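Every spring I tie up the things I'm giving away, and every spring I forget how I did it the year before. So I'm writing it down this time.

The orange material came off the discount shelf at Mernow in March. I bought more than I needed. It has a soft shine to it and it doesn't have a right or wrong side that I can tell, so I don't have to think about which way is out. The main thing I've learned is that it won't hold a pleat by itself. You have to gather it, pinch it hard, and keep pinching until something is tied around it.

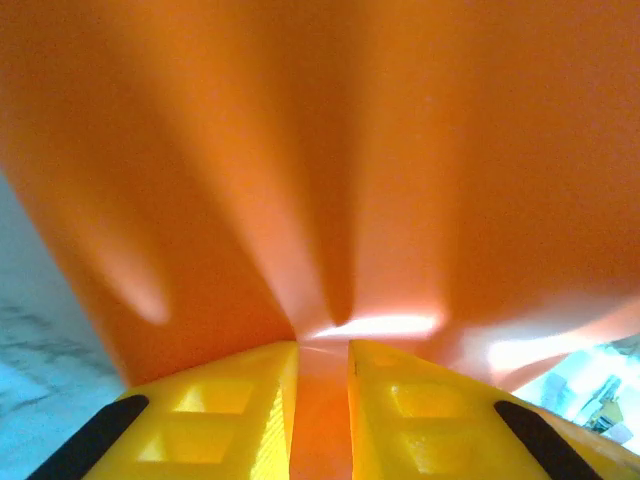 **Tarek Bataineh**
*I write and look after this blog*

My way of gathering is slow. I lay the piece flat, put whatever is going inside in the middle, and bring the corners up first. Then I go around and pull in the sides a bit at a time. If I grab it all in one go I get one fat fold and a lot of thin ones, and the fat one always slides out later. With the sides pulled in evenly, the neck comes out narrow enough to close my hand around.

I tried rubber bands last year. They hold fine but they chew the material up when you take them off, and I like to get the material back if the person doesn't want it. My sister-in-law has returned the same square three times now. This year I used thin cord for the first tie and ribbon over that. The cord does the holding. I go around twice, pull, and make a plain knot. A bow in the cord just makes a lump under the ribbon.

Most of what I wrapped was soap and small jars. Nighat Butt, who I used to work with at Haltier, makes the soap and sells me the ends of the batch, which are crooked but wash the same. I had 21 pieces this time. They went in threes, so that's seven bundles, plus one with a jar of apricot jam for the neighbors across the hall, for a total of 8. It took me most of an evening, with the radio on.
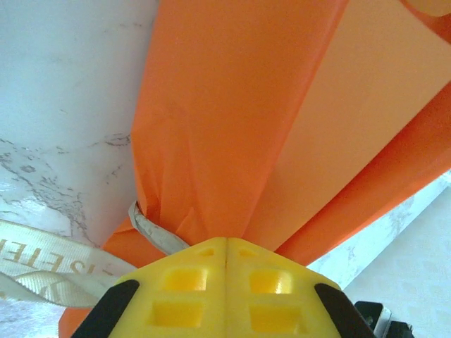

The jam one gave me trouble. A jar is heavy and round, and the bundle leans if the neck isn't right over the lid. I ended up wrapping the jar in a dish towel first, which gave it a flatter bottom, and then it stood up.

For ribbon I use whatever is in the tin. Part of it came off other people's presents, and it has old creases and the odd mark. I don't mind that. I iron the worst of it on low with a cloth on top. Printed ribbon is harder to use than plain because the lettering goes sideways or upside down as soon as you twist it, and you can spend ten minutes trying to get a word to face front. I gave up on that early.

I cut each length at 30 inches. That's enough for one wrap, a loop, and two ends to trim. Shorter than that and I can't get the loop to stay open.
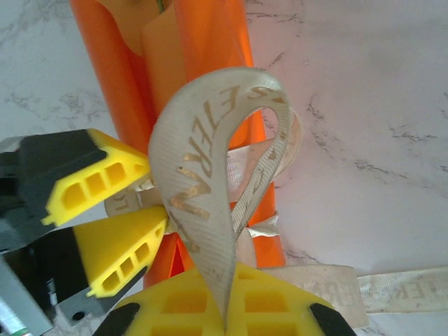

I trim the ends last, on a slant, with the good scissors. If the ribbon frays I leave it alone until the morning and then cut it again.

What's left of the material is folded in the hall closet, on top of the Hijazi box with the winter gloves in it. There's enough for next spring if I don't use it for something else first. The ribbon tin is close to empty, so if you're in my family and you read this, please save me yours.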